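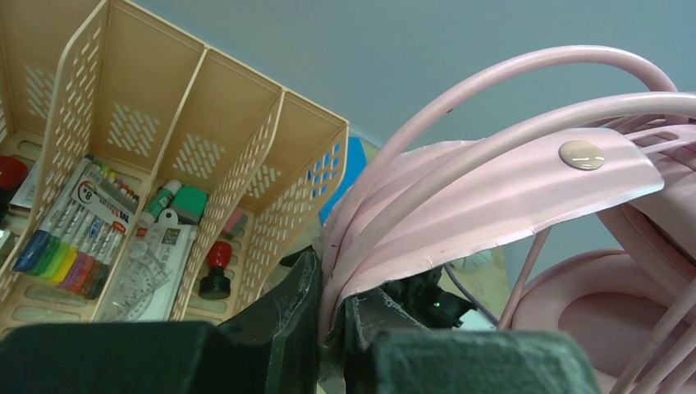 The arm they called Lirau had been dropping things since March, and Berenice Solís was so happy about it she could hardly eat breakfast.

Not happy that it dropped things. Happy that there was finally a real fault, a stubborn one, the kind you could get your arms around! For two years the machine had done everything it was asked, and all she had done for it was wipe it down and tighten what the manual told her to tighten. Now it would close on a glue stick, lift it a hand's width off the desk, and let go.

"It's the fingers," said the other Berenice, Berenice Quezada, from under the bench. They were Solís and Quezada to everyone at Trernus, even to each other. "They're worn smooth. Look at them, they're gray."

"They're dusty."

"Dusty and worn smooth."

So they changed the pads first. Solís loved changing pads. There were two tiny screws on each side that wanted to roll away and live under the radiator, and she had a magnet dish for them that she'd bought with her own money. She cleaned the faces with alcohol, seated the new pads, ran the torque driver until it clicked (what a good sound that is, that click) and sent the arm home to find its zero.

It found its zero. It went out over the desk, picked up a marker, and dropped it.

"Ha!" said Solís.

Quezada slid out and looked at her. "You're enjoying this."

"Run it again."

They ran it again. They ran it 77 times before lunch, and Solís wrote every one of them down on the back of a delivery slip from Mendau, a tick for a hold and a cross for a drop. With the arm stretched straight out it hardly ever dropped. With the wrist turned toward the organizer, where the headset sat with its pink cables looping all over, it dropped nearly every time. She held up the slip and felt her face go warm. The crosses were all on one side.

"It's not the fingers," she said.

"It could still be the fingers."

"It's the wrist. It's something in the wrist that only minds when it turns."

Old Cárdenas, who had built the cell and then retired from it, used to say you should listen to a machine with the back of your hand. Solís laid hers along the wrist housing while Quezada sat at the pendant and jogged the joint around, one degree, one degree, one degree. Smooth, smooth, smooth. Then a tick, so small she thought it was her own pulse.

"Back one."

Tick.

"There! Oh, there you are."

They locked the cell out, hung both their tags on the switch and took off the cover. Solís held the flashlight in her teeth. Inside, everything was as neat as Cárdenas had left it, the cables laced in a flat bundle and tied every few inches, and she took a moment to admire it because it really was lovely work. Then she saw the tie. One tie, one single tie, pulled a notch too tight, and behind it the gripper cable bent hard against the edge of a bracket. The jacket had rubbed through. Turn the wrist far enough and the conductor opened up for a blink, and a blink was all it took for the hand to lose its grip.

"Who did that tie?" said Quezada.

Solís took the flashlight out of her mouth. The tail had been snipped at a slant. Cárdenas cut his flush. Quezada cut hers flush, too.

"I did," Solís said. "In March. When I put the new sensor lead in."

Quezada was quiet, and then she laughed so hard she had to put down the cover.

The spare cable was on the shelf, part 218, still in its bag. It took them most of the afternoon. Solís fed it through with a pull string and left a proper loop of slack at the turn, wide enough to put a thumb in, and Quezada filed the edge of the bracket and stuck a strip of felt along it. They checked continuity with the wrist at both ends of its travel. Solís tied the last tie herself, loose, and cut it flush.

They took their tags down together. Lirau woke up and went looking for its zero, and inside the hand the little green light came on.

"How many?" asked Quezada.

"400."

"Solís, it's almost five."

"You can go home!"

Quezada pulled up the other stool. Solís turned over the delivery slip, found there was no room left on it, and went to get another.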